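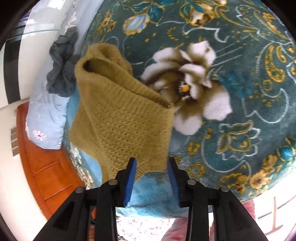
Knitwear notes, January – the olive sweater

Start 9:40 in the morning. The subject is the mustard-olive one, fine stitch with the small openings in the front panel, ribbed hem. I want to write down how I treat it from beginning to end, so that next time Marcelino or I do not have to guess again. The last page on openwork knits was lost with the old binder and I could not repeat it from memory.

Weight before washing: 370 g on the kitchen scale. The scale was set to zero with the bowl on it. I measured also the length from shoulder to hem, but I did it with the sweater hanging, so the number is not useful and I crossed it out. It must be measured flat. I knew this already and did it wrong anyway.

State before washing

The surface has a fuzz over all of it, most easy to see at the edges against a colored background. I do not call it pilling yet. Pills are small balls that you can take between two nails, and I found real ones only under the arms and a little at the side seams. The rest is only loose fiber standing up. If I shave it now I will thin the yarn for nothing, and in this kind of stitch a thin place becomes a hole.

The hem rib is in good condition. I pulled it gently to the side and it came back. When I hold the sweater by the rib only, the body folds over itself and the weight goes in one line across the fabric. For a short moment this is fine when dry. When wet I would not do it, the rib would take the weight of all the water.

The label is from Cifuentes and is washed out, I can read the name but not the fiber content. The feeling in the hand is of wool with something mixed in. I treat it as wool.

Washing

Basin, water at hand temperature, 8 liters. Soap is the Prander liquid, two caps. Marcelino Marinho says one cap is enough and he is maybe right, because the rinsing took more water than I planned. Put the sweater in folded, press down, leave it. No rubbing. I turned it over one time only.

The water became a weak yellow-green in the first minutes. Some dye is leaving. In the second rinse it was almost clear, so I think it was old excess and not a real problem, but from now on this one is washed alone. Please nobody puts it together with the cream cardigan.

After the rinse I rolled it in a towel and pressed with the knees. The towel had no color on it when I opened it. Good.

Drying

I used the Faler mesh rack in the back room, window a little open. Sleeves laid straight down beside the body and not crossed on top. The openings in the front panel close themselves when wet and the panel looks narrower than it is. I did not pull them open one by one, I only patted the panel from the center to the sides until the two side seams were parallel. The hem rib I pushed together with the fingers, so it dries in its short form.

Turned after the evening meal. The cuffs were still heavy, the body nearly dry. I left it until the next morning.

After drying

Length measured flat this time, and written on the card that goes in the drawer. The front panel is even. The left cuff is a little wider than the right one, but it was like this before, I think from somebody always pushing up the same sleeve. Could be steamed. I have not decided.

The pills under the arms I removed with the Delell comb, short strokes and always in the same direction, with a flat hand behind the fabric. At the openings I lifted the comb and went around. The side seams I left for another time.

Folding

Not on a hanger. I tried two ways. In the first one the sleeves go behind and the body is folded in three, and this gives a hard line across the openwork. In the second the sleeves go behind and the body is rolled loosely from the hem to the neck. The roll is bigger in the drawer, but I saw no line after a night. I will use the roll for all knits with this stitch.

To do
– ask Marcelino if he still has the small pieces of cedar
– test one cap of soap with the next wool item
– steam the left cuff, or leave it
– copy the length from the card into this notebook, I forgot again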